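Drendska Kitchen Pack: read me first

Welcome, and thanks for downloading the Drendska Kitchen Pack. It's the second pack we've put out for the Skenell simulator, and it grew out of a great many emails from people who liked our workshop pack but wanted something closer to home (quite literally, in most cases!). Grab a cuppa, because we do tend to go on a bit.

What you get

The pack is a furnished, simulated kitchen with a robot arm and a parallel gripper, plus 4000 recorded episodes of the arm handling everyday things. Of those, 3000 are meant for training and 200 are set aside for testing. The remainder are our own practice runs, left in because a few early users told us they enjoyed poking through them. Every episode comes with a wrist view and a room view, along with the joint positions, the gripper opening and a short written instruction.

Drawers and knives get the most attention in this release. A knife handle is a lovely test of a grasp, being narrow and curved and fairly unforgiving if the fingers close a little off centre.

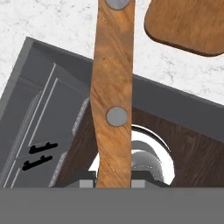
Do I need a real robot to use the pack?

All you need is a computer that can run Skenell comfortably. Everything in the pack was rendered and recorded in simulation, and the training scripts read straight from the episode folders, so plenty of our users have never touched an arm in their lives.

Getting started

Unpack the archive somewhere with plenty of room, open Skenell, and choose Add Pack from the file menu. Point it at the top folder, not the episodes folder inside it. The first load is slow while the textures are sorted out, so please don't panic if the progress bar sits still for a bit. After that it should open quickly.

If you'd like to change the colours of the cabinets or the benchtop, the settings live in the file called finishes. Keep a copy of the original before you start fiddling.

Looking through the episodes

The Fonseca viewer is included and plays both views side by side. We'd suggest starting with the room view, as it gives you a much better feel for how the arm reaches over the counter and down toward an open drawer.
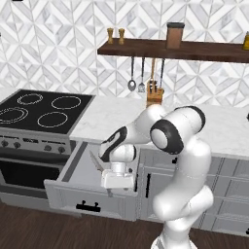
You can slow playback right down with the comma key, and the full stop key brings it back up to speed. Episode 305 is a favourite around here and a good one to try the controls on.

Known niggles

Metal surfaces can look brighter in the wrist view than they do in the room view. Contact between thin blades and drawer walls is a touch springy, and we're still working on it. On older graphics cards the shadows may flicker.

Licence and help

The free licence covers study, teaching and hobby use. For commercial work, have a look at the Stistgate plan, which adds extra kitchens and a proper support desk. Everyone else is very welcome on the forum, where we try to answer on weekdays and quite often on a Saturday as well. The next update is due in February.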